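Putting together a classroom library for mixed grades, how do I level and label it?

Posted in Books & Reading > Teachers and Librarians
Sunday, May 29, 2022

clurn_reader

I'm taking over a combined second, third and fourth grade room at Clurnstead in the fall. The teacher before me left the books behind, which is generous, but they are in no order at all. Picture books, chapter books, a lot of nonfiction, some comics. I went through them over two afternoons and made a list, and it comes to 441 titles after I took out the ones with missing pages or mold.

The school gives us a reading level for each child but doesn't tell us how to set up the room. The third grade teacher down the hall puts a colored dot on every spine and the kids only borrow from their color. The librarian we share with another school told me she doesn't like that and would sort by subject. I can see both sides. I have a few readers who will pick something far too hard, get through four pages and quit. I also have one boy who reads well below the others and would know right away what his dot meant, and so would everyone else.

I have two low shelves, one tall one, and enough bins for most of the picture books. No budget for scanning software. I'd like something the kids can put away by themselves. What have other people done, and did it hold up past November?

Amos Pettigrew

I taught a two-grade room for 9 years and tried it both ways. Sort by subject or kind of book on the outside, and keep the level on the inside. That means the bins say things like Animals, Funny, Mysteries, Space, Family Stories, Folk Tales, and the level is written in pencil on the inside of the back cover, top corner. You know where to look and the kids mostly don't care.

For putting books away, give each bin a number and a picture and put the same number on a sticker on the front cover of every book in it. Front cover, upper left. Spine stickers don't work on picture books because the spines are too thin, and they peel. A child who can't read the word Mysteries can still match an 8 to an 8. Cover the sticker with clear tape that runs a little past it on all sides. If you skip the tape you will be redoing them by winter.

Don't put everything out in September. I started with roughly 200 books and kept the rest in boxes labeled by bin. When a bin got stale I swapped half of it. Kids thought I was buying new books all year. It also gave me time to find out what they liked before I decided how many bins each subject got. I had planned one bin for sports and ended up with three, and my poetry bin became half a bin.

About the readers who choose too hard, I let them. Each child had a book box with room for five books. Two could be anything at all. The other three we picked together when I sat down with them, and those I chose with the level in mind. A child who wants to lug around a 600 page book about sharks gets to, and he still has three books he can get through. For your boy, look for high interest nonfiction with short text, and comics. Put easy books in every single bin so that he can go to Space or Mysteries like the rest of the class and come away with something. If a bin has no easy books in it, that is a gap to fill, and it tells you what to ask for when somebody offers donations.

For checkout I used a clipboard. Name, title, date out, date back. I lost a handful a year that way and decided it was worth it. The years I used pockets and cards I lost the same number and spent a lot more time on it.

The last thing is the tall shelf. Use it for read-alouds and anything fragile, and for your own reference copies. If the kids can't reach it they won't put anything back on it. 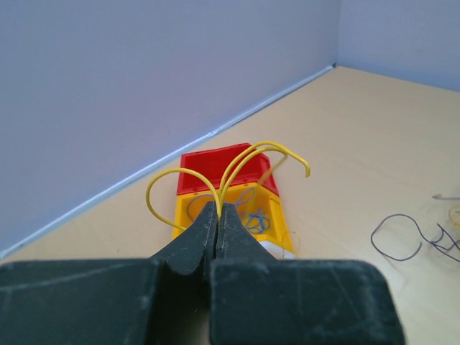
If you end up with more than one copy of something, hold the extras together with a wide rubber band and keep them in a separate box for small groups. Four copies of the same book scattered over the bins will turn into two by spring. I also kept a "hospital" tub for torn pages. I fixed those on Fridays, and a couple of the older kids got quite good at doing it with me.

Expect the setup to take you most of a week. Do the sorting before you buy any stickers.

gostside_mom

Just use an app, there are free ones now. You scan the bar code with your phone and it gives you the level for most books. My sister did it with close to 2000 in her room in Gostside and it was fine. I don't know the name of the one she used, sorry. Old books without a bar code she typed in by hand.

Dots are fine too, my kids had them and never said anything about it.

L. Sombatkul

I'd go along with most of what Amos wrote. A few things I would do differently.

I let the children do the sorting, or at least the last round of it. The first week of school I put piles on the tables and asked each group to decide what the books had in common and make the bin label. It takes longer and some of the labels are strange (we had one called Books With Snow), but they remember where things go since they put them there. You can quietly move the odd book later. With three grades in the room I would mix the ages in each group so a fourth grader can read the back covers out loud.

Face the covers out wherever you can. Kids under about nine pick by the cover, and a row of spines on a low shelf gets ignored. If the bins are packed tight they can't flip through them either, so leave a hand's width of space at the front.

On weeding: be harder than you have been. Missing pages and mold are the easy ones. Also take out science and geography books that are out of date, and anything nobody has opened by the end of the year. At Kirnitz we gave our leftovers to the after-school room, and they were glad to have them.

And yes, ours held up past November. It got messy before winter break and we spent a morning putting it straight.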